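The Case for Keeping the Test Tile

Every small pottery that sells to the public faces the same temptation in its third or fourth year. The glazes are known, the kiln is familiar, and the regular customers have come to expect a certain blue or a certain brown. At that point the test tile begins to look like an expense. It takes up shelf space, it uses clay that could have been a cup, and it produces nothing that can be sold. The position of this essay is that the test tile should be kept, labeled and paid for, and that potteries which stop making them are passing a cost on to their buyers.

The argument concerns functional ware only. A sculptor who welcomes surprises from the kiln is free to do so, and has a long tradition to draw on. A person who buys a bowl for soup has agreed to no such thing. That buyer is entitled to assume that the maker knows what is on the inside surface, how it was fired, and how it will stand up to lemon juice and a dishwasher.

The usual objection is that recipes do not change. This is true on paper. The materials behind the recipe change constantly. A feldspar is mined from a new part of the deposit, a frit is reformulated, a bag of whiting sits open through a damp summer. Hildegard Rathjen, whose workshop at Fernamgate has supplied restaurants for many years, keeps a tile from every new bag of every raw material. Her racks held 166 tiles when I visited in June, strung on wire by material and each marked on the back in iron oxide. She could show me a white liner glaze, mixed from one unaltered recipe, that moved from satin to nearly glossy over four deliveries. None of her customers had complained. She had adjusted the recipe before they had any cause to.
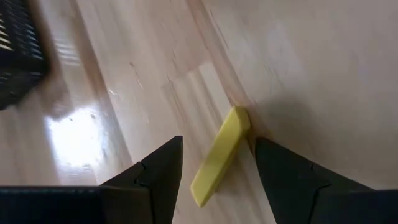 Yellow on wood, close up.

A second objection is more serious, and it deserves a fair hearing. Crisóforo Chávez, who teaches glaze chemistry to evening students, holds that the small flat tile teaches bad habits. A glaze laid thinly on a flat surface and fired on the middle shelf will behave itself. The same glaze on the inside of a tall jug, where it pools at the bottom and thins at the lip, may not. He would prefer that students test on small thrown forms with a ridge, a foot and an inner curve, and that they fire these in the coldest and hottest corners of the kiln. I agree with him on the form. I do not agree that this weakens the case for testing. It is a case for testing better, and an L-shaped tile with a bit of texture pressed into it answers most of his concern at little cost in clay.

Cost is where the discussion generally ends, and it should be dealt with plainly. A pottery firing twice a month can give up one corner of one shelf to tests. If that corner would have held two mugs, then the price of knowing one's glaze is the price of two mugs per firing. Spread over 1000 pieces in a year, the sum is small enough to disappear into the cost of packing paper. It is a good deal less than the cost of replacing one dinner service for an unhappy restaurant -- to say nothing of the conversation that goes with it.

There remains the matter of records. A tile without a record is a decoration. The Vulell studio numbers its tests in a single run and has never gone back to the beginning; when I last saw the book, the newest entry was 1805. Each line gives the recipe, the clay body, the cone, the position in the kiln and one sentence of remarks. Leidy Rivadeneyra, who manages the book, insists on the sentence. "Nice" is not permitted. "Breaks to rust over edges, pinholes at foot" is. Entry 1693, a yellow made with a commercial stain, carries the remark "too green, do not repeat," and she tells me it has saved the studio from repeating it on two occasions when a new member was keen to try.

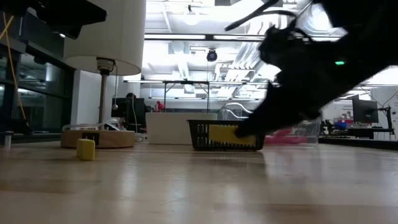 What Potteries Owe Their Buyers

It would be unreasonable to ask that every maker publish a full set of laboratory results. Leach testing by an outside laboratory takes money and time, and small workshops will use it sparingly, as they should, for the liner glazes that touch food. What can be asked is more modest. A pottery should be able to say, for any piece on its shelves, which glaze is on it and when that glaze was last tested on that clay. Samer Mahasneh prints the glaze code on the card that goes in each box. Few buyers ask what it means, but when a plate came back with a fine network of cracks, the code let him find the batch and write to the other owners within the week.

Shared studios have a particular duty here. Where twenty members dip into the same buckets, no single person feels responsible for what is in them, and a bucket topped up by guesswork in the spring may still be in use by autumn. A dated tile wired to the handle of each bucket, replaced whenever the bucket is remixed, would settle most of these doubts. Any member who finds the tile missing should be free to refuse the glaze for food ware, and the studio should support that refusal.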